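Planning for Equipment, Handout 4
What the arm costs once you own the arm
Notes revised 2025-03-12

Last session we left the Marby sorting cell with a quote for the arm and nothing else, and most of you wrote that figure down as the budget. It is a common way to begin. The arm is the part with the brochure.

Start from the work. Marby takes in mixed soft goods, tipped from sacks onto a table, and wants them picked one at a time into bins. Your request for quotes should say so in plain words, because a vendor who reads "items" will picture boxes. Boxes are very well behaved.

Now the lines people forget:

Gripper. Budget for the one you'll use and for the one you'll wish you had bought. Malis lists fingertip pads at $197 a set. On coarse cloth, plan on 5 sets in the first year.

Wrist camera. $2,559 with bracket and cable. The cable is the part that fails, and it is sold separately the second time.

Integration. Devness quoted by the day, which is fair, and did not say how many days, which is traditional. Ask for a cap.

Trial picks. Paiva offers up to 3,000 before the acceptance test. Get in writing who supplies the goods. If the vendor does, you'll be amazed how neatly folded your future is going to be.

Bring your own worst sack to the trial. Cloth pressed against cloth, a seam running across the pick, a bit of crinkled white stuff down the side, loud prints next to plain blue: from the wrist, close in, a good share of it is blur, and the camera line in your budget has to cover that distance as well as the comfortable one.

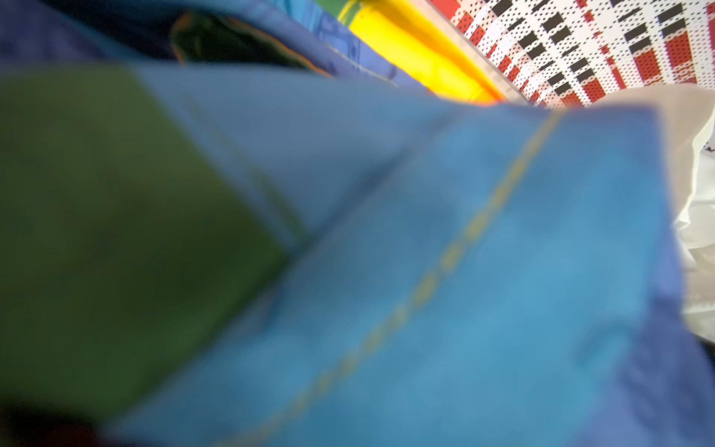
Cledwyn Pritchard objects that a second, fixed camera overhead would be cheaper than a better one at the wrist, and that half the class will buy the expensive lens and then hang it where it can't focus. He would put the difference into spare cables. I have no quarrel with the cables. On the overhead camera, remember that the arm will be standing in its view at the very moment you'd like to see something, so price the extra cycle time too.

Daiane Lins asked about leasing. Read the clause on consumables first. Under some leases the pads are yours to replace and the worn ones are theirs to keep, for reasons I've never had explained to me.

For next time: redo the Marby budget on one page, with the arm as the last line. Give each line a supplier, a price and the date the quote runs out. Leave a line for training the second operator. The first one will be on vacation in March.

Late budgets lose a grade. Late quotes are the vendor's fault, and you may attach the emails.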